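第四章　从手腕到基座：示教数据里的坐标系

上一章的末尾，我们把控制器调到了一个还算体面的状态：给它一条轨迹，它就老老实实地跟着走。如果你是一节一节读过来的，这会儿大概已经有点跃跃欲试，想问那条轨迹究竟从哪里来。前三章里它都是我们手写的，几个路点，一段样条，够做练习用了。可是真要让机器去推一把椅子、拉开一扇柜门，手写路点很快就会让人筋疲力尽（我带过的学生里，有人为了拉开一个抽屉写了整整一个下午的路点，最后抽屉还是歪着出来的）。

于是大家很自然地想到了人。人推椅子从来不用写路点，手往椅背上一搭，腰一使劲，椅子就走了。要是能把手腕在空间里走过的路记下来，换算到机器的坐标系里，不就有了一条现成的轨迹吗？这个想法朴素得很，本章要讲的全部内容，都是为了让“换算”这两个字站得住脚。

先请大家把注意力放在手腕上。我们最终要估计的量，是每一时刻手腕相对于某个固定参考系的位姿，也就是三个平移量和三个旋转量。直接去量手腕是很难的，皮肤会滑动，前臂会转，袖子会遮挡，所以通常的做法是在手腕上固定一个刚性的东西，让软件去认它。

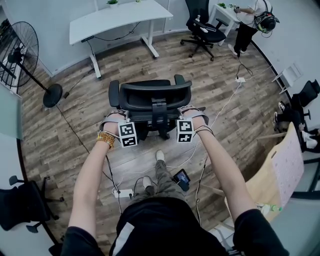 本章执笔
奥尔加·贝尔加拉（Olga Vergara）

两只手腕上各有一个白色方块，用灰色绑带固定，表面印着黑色的方形标记。选立方体是很有讲究的。一张平面标记只要转到侧面，相机就几乎读不出它来；立方体转来转去，往往还有另一个面朝着相机。代价也很明显：软件必须知道各个面之间的相对位置，并且在不同的面进入视野时，给出同一个方块的位姿，不能一会儿跳到东，一会儿跳到西。4.2 节会专门处理这个问题，请先记住“面到块”的变换这个名字，我们后面还要反复用到它。

方块的位姿有了，离手腕的位姿还差一步。绑带总有松紧，每个人的腕骨也长得不一样，方块坐标系和手腕坐标系之间隔着一个固定却未知的变换。初学者最爱在这里偷懒，把它当成单位阵糊弄过去。我年轻时也这么干过，在 Paredes 项目里用这样的数据跑了两个星期，机械臂每次去够把手都差那么一截，我还一口咬定是控制器的增益没调好，害得同事陪我把增益重新扫了一遍。后来补做了一次标定，毛病当场就没了。所以 4.3 节虽然推导枯燥些，还是请你耐着性子读完，最好拿一支笔跟着写。

再往外走一步，是相机自己的运动。如果相机装在头上，头一转，画面里所有的东西都跟着转，手明明没动，读出来的位姿却变了。要把手腕放回房间里去，就得同时估计头在房间里的位姿，再把两个变换乘起来。乘法的次序错了，结果看上去常常还挺像那么回事，这正是它最折磨人的地方。本书一律采用第一章约定的写法，左上角标写参考系，右下角标写被描述的对象，相邻的角标能对上，次序就是对的。

还有时间。图像有图像的时间戳，头部位姿有头部位姿的时间戳，两条数据流若错开哪怕一点点，快速挥手时轨迹就会扭成奇怪的形状。本章的练习数据取自一段 400 帧的记录，我特意保留了其中 38 帧标记识别失败的空缺，没有替你补上。真实的数据就是这个样子的，早些碰见早些习惯。怎样插值、什么时候宁可丢掉也不要插值，是 4.5 节的主题。

软件方面，随书附带的工具包 Zistent 已经写好了标记检测和读取数据的部分，大家不必在图像处理上花力气。变换链、标定和对齐这三个模块留了空函数，要由你自己填。填好以后先跑一遍自检，再接到第三章的控制器上去；自检没有通过就接真机，是本书唯一会让我板起脸来的事情。

预备知识并不多：齐次变换矩阵、四元数与旋转矩阵的互换，还有一点最小二乘。若是四元数已经生疏了，翻到附录 B 看看就够用，不用不好意思，我自己每年备课也要重新翻一遍。

4.1　先把坐标系画出来

动手写代码之前，请拿一张白纸，画出四个坐标系：房间、相机、方块、手腕。每两个之间若有已知的变换，就连一条实线；需要估计的，连一条虚线，并在旁边注明它是随时间变化的，还是固定不变的。画完先别急着往下翻，顺着线从手腕走回房间，把沿途经过的变换依次写下来，我们下一页就从你写的这个式子开始。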